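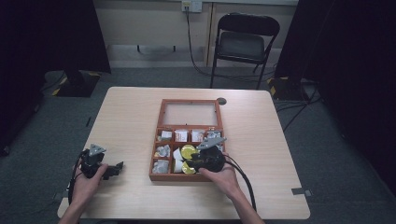 Bought the Clulwood compartment box for the tea and coffee corner, because the old shoebox of packets had to go. Second one I've owned, first one was a Marsden and the hinge gave out in a year. Seven weeks in with this one, so this is a quick review, typed on a lunch break, sorry for the typos. It's a reddish-brown finish, darker than I expected, and on a light wood-grain table it stands out a lot more than it did on the website. I like that. My sister doesn't. Lid has a clear panel in a wood frame and it stays propped open toward the back while you fill it, so you get both hands free for the fiddly stuff. Little white packets go along the back row, crumpled silver bits on the left, the two yellow-lidded tubs near the middle. That's more or less how I keep it now, although the tubs migrate.

Delivery first. Came by Trukport, left on the porch, outer carton crushed on one corner but the box inside fine. Plenty of paper packing. No plastic, good. There was a card inside with care instructions (wipe with a dry cloth, keep out of direct sun) and a phone number that goes to voicemail. I tried it twice.

Smell. Strong for the first few days. Varnish-y. I left it open in the spare room overnight, then another night, then put a saucer of baking soda in it. Gone by the end of week one. Wouldn't put loose tea straight in there even now, but sealed packets are fine and nothing has picked up a taste.

The compartments. Size is right for single-serve packets standing up or lying down, your choice. Tall ones stick up a bit and you have to lay them over or the lid won't sit. Found that out by pressing on it, which I do not recommend, the panel flexes. Round tubs fit if they're short. Measure your tubs!! I had a nice set of Jerwood tins all ready to go in and they were too tall by a hair. Back in the cupboard they went.

Dividers don't come out. The listing made it sound like they did ("flexible storage" it said, well, no). For me not a deal breaker, but if you want one long slot for stirrers or straws or whatever, look elsewhere. The Marsden had lift-out dividers and I do miss those. Didn't miss the rattling.

Hinge is the big improvement. Stiff enough to hold, not so stiff you need to hang on to the box. I've opened and shut it maybe a dozen times a day since it came, family of tea drinkers, and no wobble yet. One of the screws was a little proud when it arrived and caught my sleeve. Quarter turn with a small screwdriver, sorted.

Clear panel shows fingerprints. All of them. Every one. If you have kids then just accept it. Glasses cloth works better than paper towel, paper towel leaves lint in the corners where the panel meets the frame and then you're in there with a toothpick.

Crumbs and tea dust collect in the bottoms. Since the dividers are fixed you have to tip the whole thing over the sink or go in with a dry paintbrush. I use the paintbrush. A vaccuum with the crevice tool also works but it ate a sweetener packet.

Feet: there are none. Flat wood on your table. I stuck felt dots on the corners so I could slide it without scratching and it's much better, should come with them at this price.

Kátia Assunção left a review on the same page saying hers arrived with a scratch on the lid and the replacement took forever. Mine had no scratch so can't speak to that, but I did email with order 2131 about the dividers and got a polite answer the next morning, basically "no, they're glued." Fair enough. Quick at least.

Other uses. I tried it for sewing stuff for one weekend while the kitchen was being painted and it was honestly better at that. Thread, buttons, a tape measure, the little foil-wrapped needles. Seeing everything through the lid is the whole point of the thing. If they made a deeper one I'd get it for the craft shelf. Wouldn't use it for jewelry, bare wood compartments, no lining.

Capacity, someone asked in the comments under my last review. No idea, they claim 300 bags somewhere on the listing and that has to mean with the wrappers off and squashed flat. I fit what we drink in two weeks and there's room for a few odds and ends.

Good: hinge, color, right size for packets, looks nice enough to leave out.
Not good: fixed dividers, no feet, smell at the start, fingerprints.

Four stars. Would of been five with felt feet and dividers that lift out. Buying another for my mom, in the lighter finish if they ever get it back in stock.

Posted 01/09/2024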